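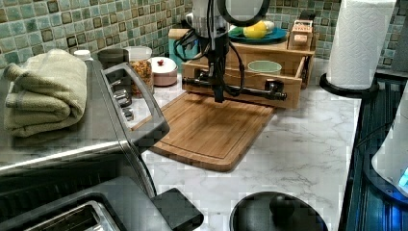 小厨房收拾记录,第二批。上一批是水槽那边,这一批轮到台面、抽屉、还有门后那条窄缝。房子是二月搬进来的,厨房小,台面短,插座只有一边有,所以东西放哪儿基本是插座说了算。烤箱靠左,没得商量,顶上平,灰绿色的毛巾叠好就搁那儿。木抽屉盒靠后墙,竹砧板放在抽屉前面,盒子顶上的蓝绿盘子放水果,黄的绿的,吃完再补。抽屉里那只浅绿小碗是放零碎的,靠右边,拉开一点就够得到。墙砖是原来的,蓝绿小方块夹几块深棕,一开始嫌花,后来盘子毛巾全跟着它配了。

其余的图还在传,网慢。说明先贴上来,按顺序,一张一两句,有几张写多了,懒得删。

台面

01 台面全景,早上七点多。白底灰纹,看着清爽,沾了咖啡也看得清清楚楚。每天擦两遍。

02 同一个角度,晚上。灯是暖光,白台面发黄,拍了几次都这样。先用着,以后换灯泡。

03 烤箱和墙之间的缝。以前这里塞烤盘,拿的时候哐当一声,全家都醒。现在不塞了,留着散热。

04 烤箱顶上。毛巾只在烤箱不用的时候放,要开火先拿走,挂门把手上。这条是规矩,写在冰箱上了,用大字。

05 烤箱门打开。烤架抽出来洗过,泡了一晚上小苏打,还有一圈黄印子刷不掉。算了。

06 旋钮特写。缝里的油拿牙签裹湿布慢慢抠,一个一个来,抠完腰酸。

07 竹砧板正面。一圈沟槽,切番茄切橙子汁水不乱跑。沟槽要单独刷,光冲不行,会有味道。

08 竹砧板侧立着晾。洗完一定立起来,平放底下那面闷着,上一块就是这么发霉的。上一块用了不到半年。

09 上油那天。食品级矿物油,倒一点,用旧T恤抹开,放一夜,第二天擦掉多的。颜色会深一点,摸着滑。

10 油瓶,900 毫升的,买大了。按现在的用法能用到退休。有人要分装的话留言,自己带瓶子。

抽屉盒

11 木抽屉盒,Karnwood 的,型号叫 Dirka。Hefin Humphreys 搬家前转给我的,连螺丝刀一起给了,人很好。浅色木头,没上漆的感觉。

12 量尺寸。宽 362 毫米,深 261 毫米。写下来给要抄作业的人。台面深的话随便放,台面浅的先拿纸板剪一个同样大小的摆摆看,我就是这么干的,纸板摆了三天,来回挪了几次才定。

13 纸板版。对,就是这块纸板。上面还写着“不要扔”,结果还是差点扔了。

14 抽屉全部抽出来,底下。导轨没有,就是木头磨木头。涩的话抹一点蜡烛,白蜡烛,别用带香味的,抽屉里全是薰衣草味的时候就晚了。

15 抹蜡之前和之后各一张。看不出区别,手感区别很大。

16 抽屉里的分区,第一版。用了四个塑料格,太满,拉到一半卡住。废。

17 第二版。两个格加一只碗。好多了,但是碗放在左边,右手拉抽屉左手去拿,别扭。

18 第三版,就是现在的。碗挪到右边。橡皮筋、封口夹、一节备用电池,都往碗里扔。满了就清一次,清的时候总有一个不认识的螺丝。

19 不认识的螺丝们。攒了一小堆。有认识的请说一声。

20 抽屉把手。原来那个松,拿掉重新拧,垫了一片薄皮子。皮子是旧皮带上剪的。

21 盒子背面。靠墙的那面记得留一指宽,墙砖擦的时候手要伸得进去。我第一次贴死了放,一个月后挪开,后面一道灰加油,颜色不想形容。

22 盒子底下的垫脚。毛毡的,Farouk 五金店买的,一板便宜得很。白台面怕划,垫了放心。毛毡吸水,湿了要换,我换过两轮。后来想换硅胶的,店里没货,老板说下个月,下个月再说。

水果和盘子

23 盘子,空的时候。蓝绿色,跟墙砖差一点点,不完全一样,反而好看。二手店淘的,底下有一道小磕口,转到后面就看不见了。

24 水果放高处这事,Glenys James 教的。她家台面比我家还短,她说水果占的是地面,往上挪就有地方切菜了。挪完确实多出一块,砧板就是这么安顿下来的。

25 柠檬单独一张。切开的进冰箱,整个的放外面,一个星期没问题。

26 香蕉的问题。跟别的放一起熟得快,夏天两天就长斑。冬天无所谓。夏天香蕉单独挂。

27 挂香蕉的钩子,吸盘的,吸在砖上吸不住,掉了两次。小方砖缝太多,吸盘没戏。后来改挂在柜门里面,粘的那种。

28 掉下来的香蕉。不多说了,做了松饼。

29 松饼。图糊了,吃得太急。

墙砖

30 墙砖近景。小方块,蓝绿的、青绿的、海玻璃那种颜色的,深棕零散地夹着。试着找规律,没找到,应该是随便贴的。

31 砖缝清洗前。灰的,本来应该是浅色。

32 砖缝清洗中。旧牙刷,小苏打调成糊,抹上去等十分钟再刷。刷一小片歇一会儿,别贪。我第一天贪了,第二天手抬不起来。

33 砖缝清洗后。浅了一个色号,照片上差别不大,站在跟前看差很多。

34 封缝。刷了一层封缝剂,小刷子,沿着缝走,多的马上擦掉,干了就难弄了。有两块我擦晚了,留了白印,现在拿盒子挡着。

35 白印那两块。既然写了就给你们看。

36 配色小样。毛巾、盘子、碗,三样拿到墙跟前比。店里看着都是绿,回家一个偏灰一个偏蓝一个偏黄,放一起居然能看。退掉的那条毛巾偏黄太厉害,旁边一放像没洗过。

门后窄缝

37 收拾之前。扫把、拖把、购物袋、一把坏伞,全挤着,门开不到底。

38 全部拿出来摊在地上。吓一跳,购物袋里面还套着购物袋。

39 留下的。扫把一把,拖把一把,袋子留了够用的,其余拿去给楼下 Osby 咖啡馆了,他们外卖用得上。

40 挂杆。就一根细杆子两头带弹簧,不打孔。重的别挂,挂了拖把桶,半夜掉下来,声音跟烤盘那次差不多。

41 门能开到底了。就这一张,我自己最喜欢这张,什么都没有,就一扇门。

刀和磨刀

42 刀不放抽屉里了。以前放,伸手摸封口夹的时候碰到过刀尖,没出血,但是够了。现在上墙,磁条。

43 磁条装在柜子侧面,不装砖上,理由同吸盘。

44 磨刀石,两面,粗的一面和 3000 目的一面。泡水泡到不冒泡再用。粗的那面只有刀崩了口才用,平时 3000 目带几下就行。

45 磨刀的时候石头底下垫湿毛巾,不滑。垫的是旧毛巾,别拿好看的那条,铁屑洗不掉。我拿错过一次,灰绿毛巾本来是两条,现在一条。

46 试刀,切番茄。沟槽派上用场了。

杂的

47 调料瓶。标签朝外,手写的,我的字不好看,能认就行。孜然和茴香写反过一次,炖了一锅奇怪的东西。

48 补标签的笔。油性的,干得快,普通水笔手一湿就花。

49 抹布分两块,一块擦台面一块擦烤箱,颜色不一样,挂的钩也不一样。客人来了永远拿错,没办法。

50 垃圾桶换小了。小了就得天天倒,天天倒就没味儿。前两天很不习惯,现在好了。

51 冰箱侧面的纸条,写着哪样东西放哪儿。给家里人看的。“碗在右边”下面有人画了个笑脸。

52 台面上只留天天用的,一个星期没碰过的就进柜子。榨汁机进去了,称进去了,面包机犹豫了两天,也进去了。

53 称又拿出来了。做面包要用。

54 面包机也拿出来了。做完又放回去。来回搬,挺沉的,当锻练。

55 柜子里面,面包机那格。前面留了一块空,方便抱进抱出,别的东西不许往那儿塞。

56 电线。多的那截用魔术贴扎起来,别用铁丝,时间长了勒破皮。扎完贴着墙走,不要从砧板旁边过。

57 插座。只有这一边。拍给要租同款户型的人看,真的只有这一边。

58 灯下那一块砧板位置,切菜最亮的就是这里,往左挪一点就是自己手的影子。砧板稍微斜着放,顺手,摆正了反而要拧着手腕。

59 收工。晚上十点多,抽屉忘了推回去。

有人问的,统一回一下

盒子哪儿买:Karnwood,Dirka 这个型号现在好像不太常见了,我是转手来的,没有链接。二手的看看底板鼓不鼓,鼓了就是进过水,别要。

砧板要不要买更大的:看台面。我这块斜着放刚好,再大一号就得顶到烤箱。顶着烤箱不行,热。

毛巾为什么不挂起来:挂过,挂在烤箱门把手上,一开门就掉。叠着省事。

碗会不会在抽屉里滑:会一点。底下贴了一小块防滑垫,剪成圆的,剪得不圆。

砖能不能重新刷颜色:房东的,不动。而且现在也看顺眼了。

水果放盒子顶上,拉抽屉的时候会不会晃:慢点拉就不晃。抹了蜡以后好很多。猛拉的话,柠檬滚过一次,滚到烤箱后面,第二天才找到的。

下一批是冰箱里面和高柜,还没开始收,先买盒子还是先扔东西在纠结。Glenys 说先扔。图传完了我会把编号对一遍,有错的留言说一声,27 和 28 可能放反了。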